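4.2 Casino floor and coach arrivals

Gollgate was picked because coach passengers make up most of the weekday floor there. Fieldwork done in October, three visits, each from the first coach in to the last one out. Pisero is the comparison site - same operator, same slot mix, but guests mostly drive themselves. Zwane was planned as a third site and dropped when access was withdrawn, so no Zwane data below exept in the appendix.

Coach guests get a voucher on arrival. Non-cashable, has to be played through once. We expected the voucher to push people to the machines nearest the door and keep them there. Partly true. At Gollgate the near-door bank filled first every time, but guests moved off it fast, usually to the buffet line. Buffet opening hour seems to matter more than where the machines are. The earlier literature on day-trip gambling treats the meal as a side benefit. Our interviews don't support that. Several guests named the meal first and the casino second, and two said they'd take the trip with no casino in it at all.

Interviews: 16 coach guests, all Gollgate, all adults, done on the return leg with consent. Liya Gashaw did the interviews and the first round of coding. A second coder went over the transcripts blind. Disagreements mostly about "budget" versus "limit", which guests used to mean the same thing and we at first did not.

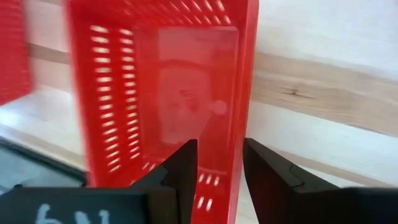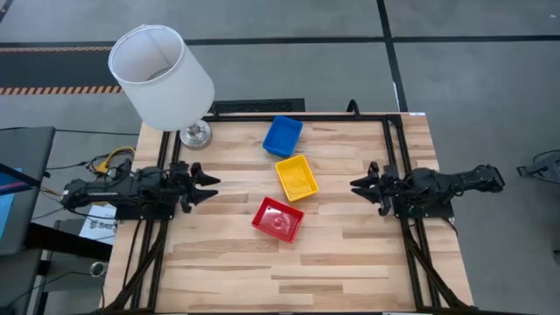 Figure 3. Red basket with slotted walls (first); blue, yellow and red bins on a wood tabletop (second).

Reading time for this section: 3 min

On budgets. Nearly everyone carried a fixed sum in cash, decided at home. Most left the bank card behind or said they did - no way for us to check. Typical pattern was to play the voucher, then half the cash, then eat, then decide. The decision after the meal is where people split. One group stopped for the day and sat in the lobby until boarding, the other went back and played to the end of the cash. Very few went past it. Where they did, it was borrowed from a travel companion, not withdrawn from a machine.

Waiting time is the weak point of the whole coach format. Boarding is fixed and the guest who is done early has nowhere to go. Gollgate has a lobby with up to 80 seats and it was full by mid afternoon on all three visits. Guests without a seat drifted back to the floor. Some played, some just stood by the machines and talked. Pisero guests simply left when they were finished, so session length there is not directly comparable, and we dont try to correct for it.

Loyalty cards: Gollgate moved to the Brornura card system before our first visit. Coach guests get a temporary card tied to the trip rather than the person. Means repeat visits can't be traced for anyone who didn't upgrade to a full card. So the return-visit question rests on self report only. Treat with caution.

Limits of this section - one operator, one season, a small interview group and all of it in English. Guests who slept on the return leg were not woken, and heavier players may be among them. Section 4.3 takes up the voucher terms in more detail.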